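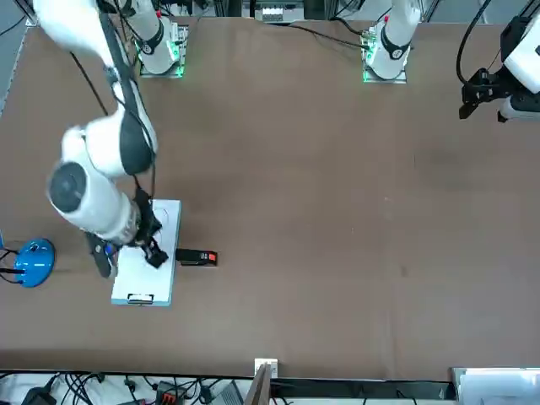

Lorena Cisternas writes that her Wamano board still wipes clean after two winters in an unheated shop, and that the only thing she would change is to order the longer size.

Wamano Bench Surface Board
Sold by Retamal Workshop Supply

Wamano is a dense pressed-fiber board made to be screwed or glued on top of an existing bench. It gives you a flat, replaceable work surface without building a new bench. When it gets too scarred to use, take it off and flip it over. Both faces are finished the same way.

It suits general assembly, light repair, packing, model making and classroom use. It is not meant for welding, and it should not be used outdoors.

Sizes

Short: 1,000 mm long, 600 mm deep
Long: 2,000 mm long, 600 mm deep
Deep boards can be cut to order. Ask before you buy, as cut boards can't be returned.

All boards are 9 mm thick. The long board takes two people to carry up stairs.

Colors: brown, gray, off-white. Brown is the one we keep in stock all year. Gray and off-white come in with the Idurton delivery and may take longer. Color varies a little from batch to batch, so order boards for the same room together.

Fitting

Clear the old bench and scrape off any glue or paint drips. A lump the size of a match head will show through as a high spot. Lay the board in place and leave it in the room overnight before fixing it down.

Drill clearance holes and countersink them. We supply 16 screws with the short board and 28 with the long one. Start in the center and work out to the corners. Leave a 2 mm gap at any wall — the board moves slightly with the seasons.

If you would rather not have screw heads on show, use contact adhesive. You will lose the option of flipping the board later.

Cutting

A fine-tooth circular saw blade works well. Cut with the good face down and tape the line first. Seal cut edges with Starnow edge wax, sold separately, or any hard furniture wax.

Cleaning and care

Wipe with a damp cloth and dish soap. Mineral spirits will take off most marker and grease. Don't use acetone, which dulls the finish. Shallow scratches can be rubbed down with a gray pad, but the spot will look a bit lighter than the rest.

Price and delivery

Short board, $63. Prices for long boards and cut sizes are by quote, since freight depends on where you are. Orders in before noon are usually packed the same afternoon. We don't ship boards in the last half of December.

Check the corners before you sign for the delivery. For damage claims or trade accounts, ask for Salma Badawi at the order desk.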